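床上叠衣

床上叠衣,是指把洗净晾干的衣物放在床面上展平、折叠并分类堆放的一种家务做法。它与桌面叠衣、地面叠衣并列,是住宅中常见的三种叠衣方式之一。这种做法不需要专门的家具,多在卧室内进行,完成以后衣物可以直接放入同一房间的衣柜或抽屉。

目录
1 名称
2 床面条件
3 圆领短袖衫的折法
4 提角与抖平
5 堆放
6 大件织物
7 不同意见
8 参见

名称

“床上叠衣”一词没有统一的定义。在一些家务手册中,它只指折叠这一个动作;在另一些手册中,它也包括收衣、分拣、抖平和归放。本条目采用较宽的意思。口语里人们一般只说“叠衣服”,地点不说出来。家政作者埃乌拉贝娜·奥波库(Ewurabena Opoku)在小册子《床边的活》中把它称为“床面作业”,这个名称只在她的读者中间使用,没有流行。

床面条件

床面的高度比餐桌低,站立操作时需要弯腰,所以许多人选择坐在床沿,或者盘腿坐在床上。坐姿的好处是手臂可以平伸,坏处是人占去了一部分面积,衣物只能放在身体的前面和两侧。

床罩或床单的表面对折叠有影响。光滑的缎面容易使衣物滑动,折好一半以后,另一半会跟着移动。有网格或者蜂窝纹理的织物摩擦力较大,薄棉布放在上面比较稳定。颜色方面,浅色衣物放在浅绿、浅灰等有区别的底色上,边线容易看清;白衣放在白床单上,则领口和下摆的位置较难判断。

床垫太软时,用手掌压平衣物会使床面下陷,折痕因此不直。有人在床上垫一块硬纸板。班德盖特(Bondgate)出售过一种折叠用垫板,长边为665毫米,可以对折后立在柜子旁边。

圆领短袖衫的折法

圆领短袖衫(T恤)是床上叠衣中数量较多的一类衣物。折叠以前,应先把衣服平放,领口朝向床头,下摆朝向操作者,然后用手掌从中间向两边推开皱纹。

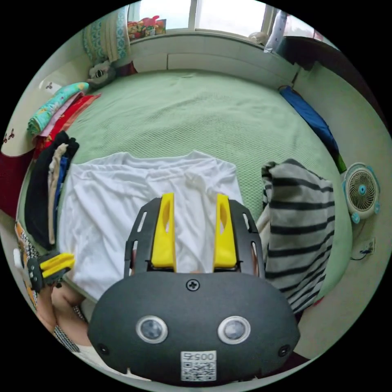 正面朝上或者朝下都可以,但是同一批衣服应当保持一致,否则堆起来以后,有的露出图案,有的露出后背,寻找时不方便。一般的步骤如下:

第一步,把左边三分之一向中间折,袖子折回,使袖口与外侧的折线对齐。
第二步,右边照同样的方法处理,两条折线应当平行。
第三步,从下摆向领口对折,领口留出两指的宽度。
第四步,再对折一次,或者卷成筒形。

第三步留出的宽度常被忽略。如果下摆与领口完全对齐,再折一次以后,领口处会比另一边厚,衣服堆高时容易向一边倒。奥波库建议初学者先用旧衣服练习这一步,她认为多数折得不好的衣服问题都在这里。

还有一种“两点提法”,即一只手捏住肩部的一点,另一只手捏住同一条竖线中间的一点,交叉后提起,衣服会自己折成长方形。这个方法速度快,但是只适合薄的棉质短袖衫,有纽扣的衣服用这个方法时,门襟会歪。

提角与抖平

刚从晾衣绳或者干衣机里取出的衣物,往往是一团。直接在床上铺开比较费力,通常要先找到一个角或一条边,捏住提起,让织物因为自身重量垂下来,再放平。对于没有明显上下之分的布,比如枕巾和薄毯,找角的方法是先捏住任意一点,沿着边缘用另一只手滑过去,直到碰到转角。

抖平时两手的距离不宜太近。两手分别捏住肩线的两端,向外轻拉,然后上下抖动两三次,皱纹会减少一部分。抖动的幅度应该小,尤其在房间较窄、窗台上放着物品的时候。

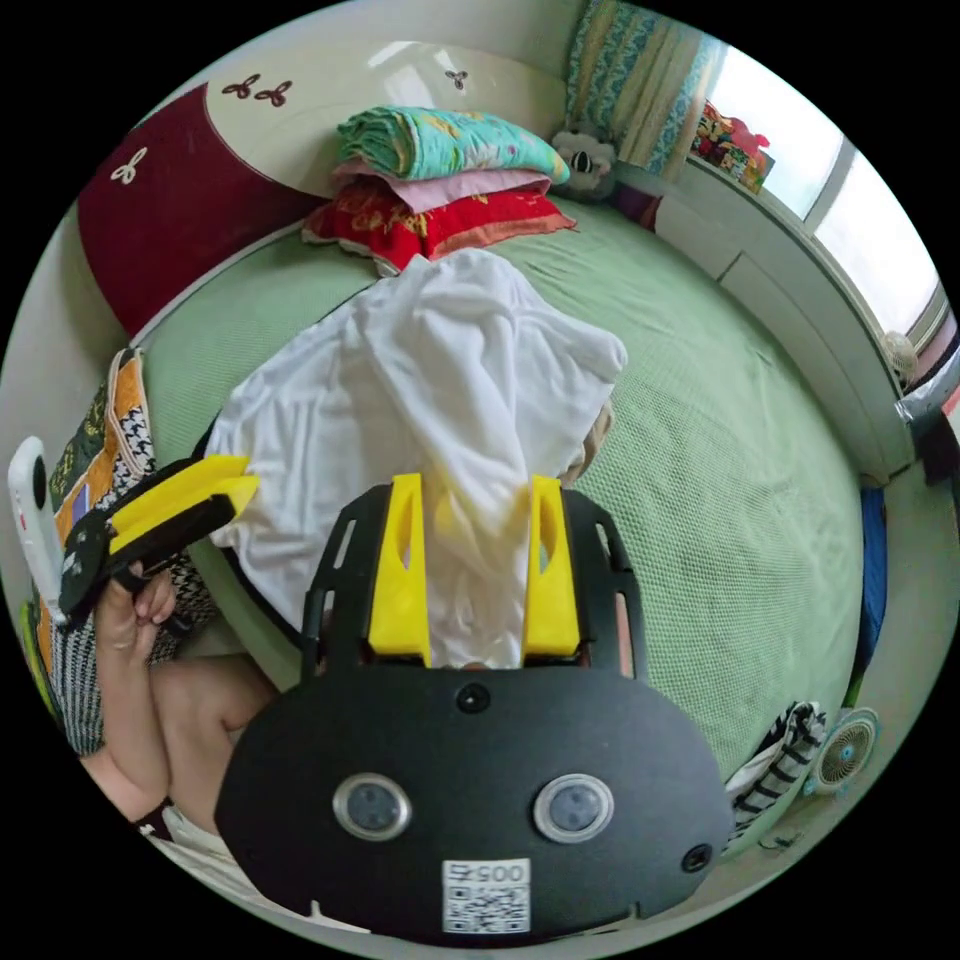
白色布料被捏住一处,收拢成窄窄的一束;床头叠放着枕头。

需要注意,捏住布料中间的一点提起,会形成放射状的皱纹,对于亚麻布和浆过的棉布,这些皱纹放平以后也不容易消失。因此只有在寻找边缘时才这样做,找到以后应当马上换到角上。针织衣物的弹性较大,提角时如果只提一个角,时间长了肩部会变形,湿的毛衣更不可以这样提。

塞姆·海尔茨(Sem Geerts)在七月的一次家务讲座上提出,抖平应该在晾晒以前做一次,收衣以后再做一次,这样折叠时就可以省去用手推平的时间。他的听众中有人认为,两次抖平所用的时间加起来并不比推平少。这个问题没有得到结论。讲座的文字整理稿后来登在武努德顿(Vunudton)社区中心的通讯上,日期为8月17日,全文2805字,其中一半以上讲的是毛巾。

堆放

折好的衣物需要一个临时的放置位置。床上叠衣的一个特点是,床头往往已经有枕头和被子,操作者一般把衣物放在靠近床头或者床的一侧,让中间空出来继续使用。

堆放有两种习惯。一种是按人分,每个家庭成员一堆;另一种是按种类分,上衣、裤子、床品各一堆。前一种便于归放,后一种便于检查折叠的大小是否一致。人口较多的家庭多数使用前一种,独居者则没有必要区分。
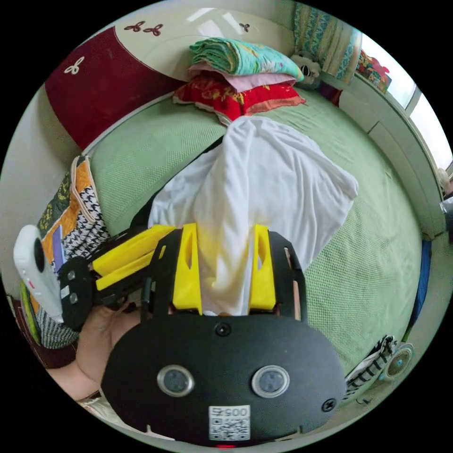 床品的堆放规则比衣服简单,主要看重量和厚度。被子厚而且有弹性,放在上面会把下面的东西压歪,所以应该放在底层,较薄的布和毯子依次向上。床头的那一叠就是这个次序:红底金色花纹的被子在最下面,中间是一块折好的浅粉色布,最上面是青黄两色花纹的毯子。每一层的折边最好朝向同一方向,一般是朝外,这样从中间抽取一件时,手指可以直接插进两层之间。如果开口的一边朝外,抽取时容易把邻近一层的边角带出来。

衣物堆的高度没有规定,但是床面有弹性,人在床上移动时衣物堆会摇晃。常见的建议是不超过前臂的长度。深色和浅色的衣物可以放在一起,前提是它们都已经完全干燥;若有潮气,深色衣物可能染到浅色衣物。卡伦(Caron)牌的布制分隔袋有一种宽498毫米的型号,可以横放在床尾,代替第二个衣物堆,不过它的底部没有硬衬,装得太满时会鼓起来。

大件织物

床单、被套和宽大的白布在床上折叠时,一个人的两只手常常不够用,因为手臂张开的宽度小于织物的宽度。解决的办法有三个:两个人各拿两个角;一个人把一边压在膝下,拉另一边;或者分段折叠,先折一半,再移动位置折另一半。

两个人合作时,应该事先说好向哪一边折。常见的错误是两人向相反方向翻,使布扭转。一个人操作时,坐在床的一角比坐在中间方便,因为对角线是床面上最长的距离。

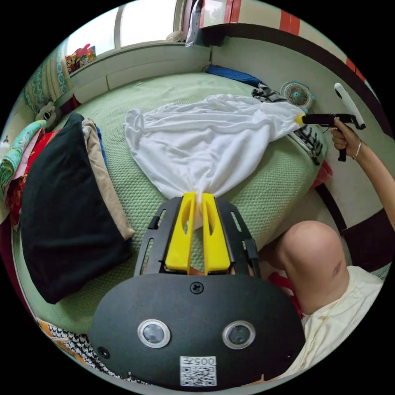
白布铺在浅绿色床罩上,两处边角被夹住;左侧有黑色枕头和一叠米色的布。

带松紧边的床笠是公认较难折的一种。通常的方法是把四个角互相套在一起,使松紧边全部转到里面,然后放在床上,将有松紧的两边折进去,得到一个近似的长方形,再按普通床单处理。床笠的角缝得不深时,套角容易脱出,可以用晾衣夹暂时固定。

被套折叠以前应检查里面有没有留下袜子或者手帕,这些小件在洗涤时常进入被套的角落。检查时把手伸到最里面的两个角,同时把角顶出来,对后面的折叠也有帮助。

不同意见

反对在床上叠衣的人主要提出两点。第一是卫生方面,他们认为床罩上有灰尘,洗净的衣物不应该放上去。支持者则说,床罩可以经常更换,而餐桌上的油迹更难发现。第二是姿势方面,长时间弯腰或者盘腿会使腰部和膝部疲劳。鲁尔图尼克斯(Lultunix)的一份家务问卷收到144份回答,其中选择床上的人最多,选择餐桌的人其次,但问卷没有询问回答者家里有没有足够大的桌子,因此它的结果只能作为参考。

另外有人指出,在床上叠衣会推迟完成的时间,折到一半时人容易躺下休息。也有人持相反的看法:衣服堆在床上,睡觉以前必须收走,所以反而不会留到第二天。

参见

衣物收纳
晾晒
床笠
卷折法
家务分工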